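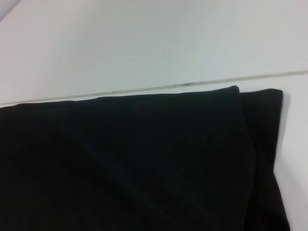 Black dye and cold water, part 2

Sunday, January 7, 2018

The second wash test is finished. Same shirts as before, same Zemura liquid, but at 59 °F instead of the 76 I used in the first round. Wash time and spin speed stayed the same.

Dye loss is hard to measure at home. I collect the first rinse in a glass jar and compare it with a set of reference jars – diluted black ink, 5 steps, mixed fresh each time. The colder rinse came out one step lighter. Lint was the same in both rounds.

Heriberto Espinoza wrote to ask about vinegar. I have not tested it and have no numbers to give him. Salt is on the list for February, along with a repeat of the warm round, as I overfilled the drum on one load and don't trust that jar.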